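Setting a Table: Notes for Session 9
Tirnirora Evening Classes, Home and Household strand
Handout revised 1 January 2021

Bring these notes with you. Last term several copies were left on the bus, and the bus has shown no improvement.

1. Where we had got to

Session 8 ended in an argument over whether a kitchen table is a place to eat, a place to work or a place to leave post. The answer the course takes is that it is all of them by turns, and that most of the misery comes from the changeover. You have onions on it at five and guests at it by seven. Tonight is about the two hours between.

Recap of terms:
Working table: things are where the hand wants them.
Laid table: things are where the eye wants them.
Dumped table: things are where they landed.

Most of us live with the third and describe it to visitors as the first.

2. The pan question

A saucepan on a bare table is a perfectly respectable object. It holds soup, it keeps its own lid company, and it saves washing up a tureen you were given in December and have resented since. The trouble is the handle. It wants to stick out, and whichever way it sticks out is the way somebody's sleeve is going.

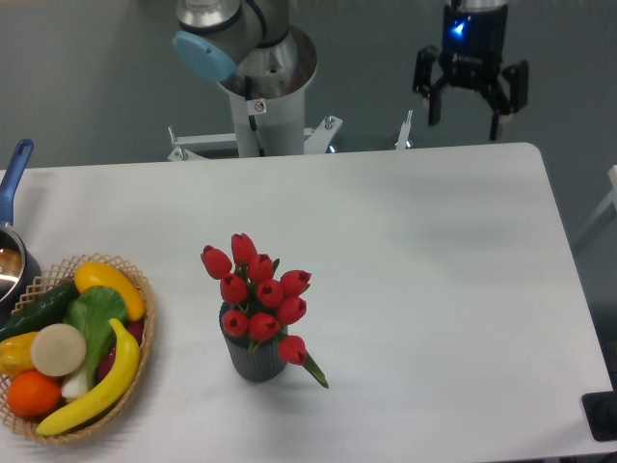 So the first rule of the evening is that handles point away from wherever people walk, and that a hot pan gets a mat under it. White surfaces are unforgiving. They show rings, crumbs and turmeric, and turmeric is for life. If you don't own a mat, a folded tea towel will do, folded more times than you think.

Serving from the pan is allowed on this course. Serving from the pan while apologising for it is marked down.

3. The middle of the table

Here we come to flowers, and to the Stöcker method, named after the old household manual on the reading list. It runs to 2,000 entries and gives one of them to flowers. The entry says to keep them low and keep them together. That is all of it — the next entry is about drains.

Low, because people like to see who they are disagreeing with. Together, because a tight bunch in a small pot looks meant, while the same stems strewn about in a big vase look like survivors. Tulips are good practice. They have plain heads, they stand up reasonably well when packed close, and one or two will always lean out of the bunch to see what is going on. Leave those alone. Correcting a tulip takes up an entire evening and the tulip wins.

Next to the flowers you may have one basket. Artificial fruit and veg are fine if the basket is only there to be looked at, though do warn short-sighted relatives. Shallow is better than deep: nothing gets lost at the bottom, and you can move the lot in one go when the potatoes arrive.
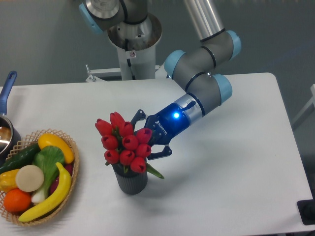 Clisia asked to have it put on record that a centrepiece is one more thing to shift before anyone can eat, and that in her house the middle of the table is for the gravy. Juline said she agreed about the gravy but would still take the tulips.

Both positions are defensible and either may be argued in the written exercise.

4. Exercise for next time

Clear your own table completely. Put back one thing for cooking, one thing for looking at and one thing for eating out of. Live with it for 9 days. Note down what else turns up on it and, if you can bear to, who put it there. Keys count. So does the cat.

Write up the result in a page. Last year's longest ran to 14 and included a floor plan, which was admired and not read.

5. Reading

Stöcker, the entry on flowers. The entry on drains is optional, though several people have found it the better written of the two.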